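Zurngate Open House, or How I Drove Across a County to Look at Mugs
2022-02-08
14 comments | 31 shares

The sign at the turnoff says ZURNGATE HOUSEWARES and then, on a second board nailed under the first, VISITORS SLOW. I chose to take this as traffic advice.

Twice a year Zurngate opens its building to anyone who signs the sheet, and I had been meaning to go ever since my sister came home from the last one with a bread box and a grudge. The place used to be a feed warehouse. It now holds four small tenants under one roof, a shared kiln room, and a heating system that treats February as a rumor. I kept my coat on. So did the woman at the welcome desk, who gave me a sticker with the number 3398 on it and told me not to lose it. I asked what it was for. She said the door prize, probably.

Wafula Khaemba took our group around. He has worked in the kiln room for years and has the forearms and the patience for it. The first stop was the seconds shelf, where mugs go when the glaze crawls or the handle leans, and he spent more time there than the schedule wanted him to. He passed one around with a handle so low you would have to drink from it lying down. Somebody's kid asked if he could have it and was told four dollars.

We learned that glaze goes in looking like wet cement and comes out looking like the sample, or doesn't. We learned that printed mugs get fired again after the picture goes on. We also learned, from a sign in red marker, that whoever has been microwaving fish in the kiln room should come forward. The case was still open when we left.

After that came Womlow, who do table linens. I had low hopes for table linens. I own one tablecloth and it has been to every funeral lunch in my family. But Womlow have worked out that people will buy anything with an animal on it, or even the evidence of an animal, and I found myself standing in front of a paw-print cloth in a sort of tired purple-gray, thinking that it would hide what my dog does to the kitchen table by blending it in. The display had been laid out for use, with a wicker basket and crockery, and I liked it more than the finished rooms farther down the hall, where every cushion had been karate-chopped.
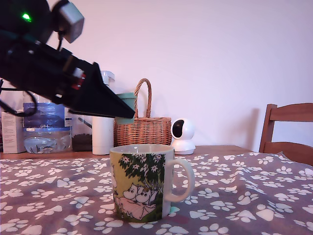
The paw-print cloth at the Womlow table, with the mug I didn't buy.

I have thought about that mug since. Yellow-green outside, white inside, a tree in blossom, and under it two round-snouted characters, Moomins or near cousins, close together on a patch of pink with no plans at all. It is hard to look at a pair like that on a cold morning and go back to discussing placemats. I asked the price and was told it was there to dress the table. I asked again on my way out, in case the policy had changed. Same answer, less smiling.

Nic Aodha had the corner unit and a line for their oatcakes, so I can report on the oatcakes, which were good, and on the line, which was longer than the oatcakes deserved. They sell baskets as well. I bought one with a lid that doesn't quite meet the rest of it and was assured this was the style.

Cendoro is the last stop and the biggest, and it does storage: jars, tins, canisters, and a rack for people who own too many of the first three. A young man with a headset told us they had packed 1000 canisters for one order in a single week. He seemed to want applause, and a man behind me gave him some. The test kitchen at the back was the warmest room in the building and our group took a sudden deep interest in it. We looked at hinges for twenty minutes.

The door prize was drawn in the lobby at three o'clock. They called 3642. There was a pause while we all looked at our coats. Then they called 3196, and a man in a ski hat won a gravy boat and had to carry it out past the rest of us.

Parking is free and muddy. Wear a real coat, eat before the oatcake line, and bring cash for the seconds shelf, where the card reader was resting. The next open house is in March. My sister is going back about the bread box and I have agreed to drive.

14 comments | Share this post
Back to top
Copyright 2022. All rights reserved. Contact the author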